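Contre le robot qui plie les chemises

Le 20/06/2026, à l'atelier partagé de Zanau, Volkan Dönmez a posé une question que je trouve juste : pourquoi construit-on toujours des robots pour les tâches que l'on aime montrer ? Plier une chemise, verser un café, saluer les visiteurs. Je n'ai pas su répondre sur le moment, et j'y réponds ici, avec du retard et avec mon français qui n'est pas celui de ma naissance.

Mon opinion est que le bricoleur doit commencer par le déchet. Une chose que l'on jette a le droit d'être mal prise. Si la pince écrase un sac, personne ne pleure le sac. Pour apprendre, c'est un grand luxe, et les débutants s'en privent par orgueil.

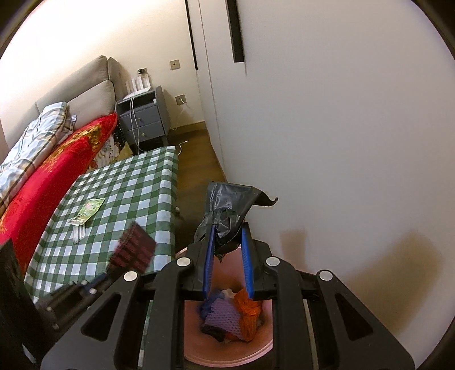 Le sac en plastique est d'ailleurs un adversaire sérieux. Il n'a pas de forme à lui, il brille, il se colle aux doigts. J'ai entendu Tülin Kurtuluş soutenir qu'une tasse en apprend davantage, parce qu'on sait tout de suite si on l'a ratée. Je respecte son avis, mais la tasse se laisse prendre presque toujours de la même manière. Avec elle on apprend une tasse.

Ma deuxième opinion fâche un peu plus. Je crois qu'il faut travailler dans une vraie pièce habitée, avec le lit, la nappe, les câbles par terre. À Zanau nous avons une belle table blanche, bien éclairée, et tout ce que nous y avons réussi a échoué ensuite chez les gens. J'ai perdu de cette façon presque un hiver.
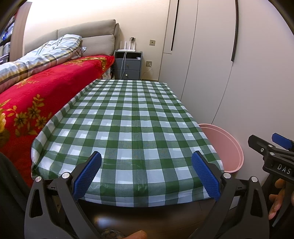

On me répond que la maison est trop petite et que la famille se fatigue. C'est vrai, la famille se fatigue. Mais une machine qui devra vivre entre une armoire et un lit, il me semble honnête de la faire naître là.

Reste l'argent. Mon budget pour l'année est de 800 euros, et j'en ai déjà dépensé 500, surtout en vis, en moteurs et en pièces imprimées deux fois. Je connais des amateurs qui achètent un bras à 3000 euros avant de savoir ce qu'ils veulent ramasser. Je ne me moque pas d'eux, j'ai failli le faire aussi. Seulement, les doigts comptent plus que le bras, et les doigts, on peut les refaire à la maison le soir.
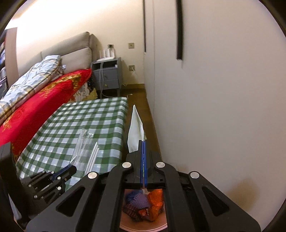 Volkan voudrait que nous présentions quelque chose en juillet, à la journée ouverte de l'atelier. Il pense encore à la chemise, je le sais. Moi je proposerai la corbeille, et si les visiteurs s'ennuient, ils iront voir l'imprimante.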